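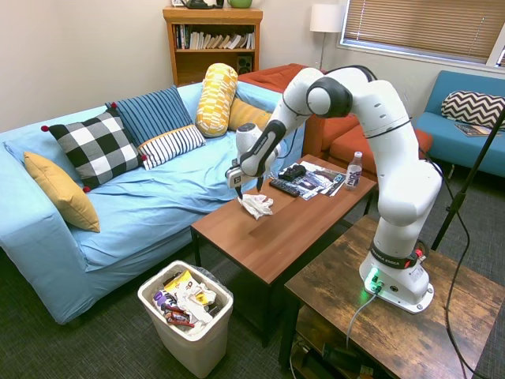 The Franka arm over the coffee table in the living room setup at Osberg, with the gripper on a white cloth.

Visit to the Osberg lab, June 23, 2024

We drove out to Osberg for the open day because of a result they presented in January, on teaching an arm to do household jobs with fewer demonstrations. The talk had been short and left a lot out, and I wanted to see the method where it was developed.

The lab takes up the second floor of an old office building. Visitors go through in groups of 7, which meant a wait in the hallway. The first stop was the living room, with couches, a bookshelf, blinds and a coffee table that had a remote, a game controller and a water bottle on it. The arm stands on a side table next to the coffee table, so its reach covers the top.

The project is called Asach. The usual way to train an arm like this is to have a person guide it through a task many times and fit one policy to all of it. The Asach group splits each demonstration at the moments when the fingers make or lose contact. Each piece gets its own label, and the pieces are then mixed across tasks. A grasp recorded while picking up a towel can be used again in training for a wiping job.

They collected 800 demonstrations in total, spread over three rooms. According to the poster, the split version matched the standard one on cloth tasks with half the data. On rigid objects there was no real difference, and the poster said so in the same size type as the good news.

Cloth is where most of the questions went. A crumpled cloth never has the same shape twice, and the labels depend on knowing when contact starts. The group first tried to get this from the cameras alone and dropped it after two months. They now combine the camera views with the force readings from the arm. The labeling software came from Brirkard, a small company down the road, and still needs a person to check the results.

The second stop was the Psarras room, named after the building's former tenant. It holds the computers and a long bench for repairs. We saw the plots for the runs that failed. Most were double grasps, where the fingers closed on two layers of fabric when the task called for one. Next on their list is a kitchen.

Parking is behind the building. The tour takes two hours with questions, and there is no coffee on site.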